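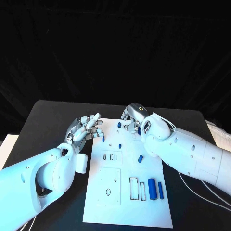

Valtov Irrigation Controller
Installation and Set-Up Guide
Section 3: Mounting, Wiring and First Start

This section applies to the indoor and outdoor versions of the Valtov controller. Read all of it before you start. If you are replacing an older Rerkach controller, see also "Reusing existing wiring" further down.

CAUTION: Turn off power at the breaker before opening any junction box. The valve side of the controller is low voltage. The supply side is not.

Mounting the cabinet

1. Choose a wall that is within reach of a grounded outlet or junction box. The outdoor version can be mounted in the open. The indoor version must be in a dry, enclosed space such as a garage or utility room.
2. Hold the backplate against the wall at eye level and mark the screw holes through the slots.
3. Drill the holes. In brick or block, use the anchors supplied. In studs, screw directly into the wood.
4. Fit the top screws first and leave them slightly loose.
5. Hang the backplate, level it, fit the bottom screws and tighten all of them.
6. Snap the cabinet onto the backplate. Pull down gently to check that it has seated.

Note: Do not mount the cabinet directly above a water heater or a pressure tank. Condensation inside the door is not covered by the warranty.

Connecting the valves

1. Bring the valve cable in through the left-hand opening in the cabinet floor. The right-hand opening is for the supply only.
2. Strip the outer jacket back far enough that the wires reach the terminal strip without being pulled tight.
3. Connect the common wire to the terminal marked C. On most cable this is the white wire, but check at the valve box before relying on the color.
4. Connect one wire from each valve to a station terminal, beginning at station 1. Write the area watered by each station on the chart inside the door.
5. If the system has a master valve or a pump start relay, connect it to the terminal marked M and to C.
6. Tug each wire lightly. A wire that comes out was clamped on its insulation.

CAUTION: Do not run the pump itself from terminal M. The terminal drives a relay coil and nothing larger.

Use waterproof connectors at the valve box. Ordinary twist-on connectors wrapped in tape will corrode, and the fault usually shows up as a station that works in dry weather and fails after rain.

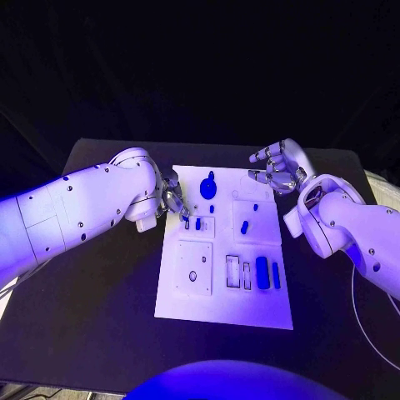
By Iker Mateos
Technical Publications, Budoren
Last revised: Jun 30, 2020

Connecting a rain sensor

The controller accepts any normally closed sensor. It ships with a jumper across the two terminals marked SEN.

1. Remove the jumper and keep it in the cabinet.
2. Connect the sensor wires to the SEN terminals. Either wire can go to either terminal.
3. Slide the sensor switch on the front panel to ACTIVE.
4. Press the spindle on top of the sensor. The display should show RAIN within a few seconds.

If RAIN does not appear, the switch is probably still set to BYPASS. If RAIN appears all the time, the sensor is normally open, or a wire is broken between the sensor and the cabinet. Refit the jumper to tell which side has the fault. With the jumper in place, RAIN should clear.

Note: A sensor cable of almost 100 feet has been used without trouble. For longer runs use heavier wire.

First start

1. Restore power at the breaker. The display flashes 12:00 AM.
2. Turn the dial to TIME/DATE. Set the year, month, day and hour with the + and - buttons, pressing NEXT after each.
3. Turn the dial to STATIONS. Set any unused station to OFF. Unused stations left on will be reported as open circuits.
4. Turn the dial to TEST and press START. Each station runs for 2 minutes in order.
5. Walk the site during the test and check every head. Note any station that waters a different area from the one written on the chart.
6. Turn the dial to RUN.

Settings are held in permanent memory. The clock is kept by a coin cell, which should be replaced every 3 years. Removing the cell with the power on does not affect anything.

Entering a basic schedule

Programs A, B and C are independent of one another. For an ordinary lawn, Program A alone is enough. Leave B and C without a start time and they will not run.

1. Turn the dial to START TIMES and select Program A.
2. Set the first start time. Leave the other start times blank. A start time begins the whole program, so a separate start time for each station is not needed. Entering one for each station is the most common cause of repeated watering.
3. Turn the dial to RUN TIMES and set the minutes for each station.
4. Turn the dial to DAYS and choose either fixed days or an interval.
5. Return the dial to RUN.

The seasonal adjust button scales all run times together. It is set to 100 percent at the factory. Where watering continues through the winter, a reduced setting is usually entered by February and raised again in spring.

Reusing existing wiring

Wiring from a Rerkach controller can normally be left in place. Before disconnecting anything, label each wire with its old terminal number. The Rerkach common is marked COM and goes to C. Its pump terminal goes to M.

Khoo valves with latching coils will not work with this controller. They are made for battery timers and can be recognized by the red and black leads. Replace the coil, or the complete valve if the coil is molded in.

Messages during set-up

NO AC: The controller is running on the coin cell only. Check the breaker and the supply connection.

OPEN (with a station number): No coil was found on that station. Check the wire at the terminal, then at the valve box.

SHORT (with a station number): Too much current was drawn and the station was skipped. Disconnect the wire and run the test again. If the message clears, the fault is in the field wiring or the coil. If it stays, the controller needs service.

NO START: A program has run times but no start time. This is a reminder only and other programs will still run.

To clear a message, press NEXT. A message that returns at the next test has not been corrected. Service requests should include the message as displayed and the serial number printed inside the cabinet door, under the station chart.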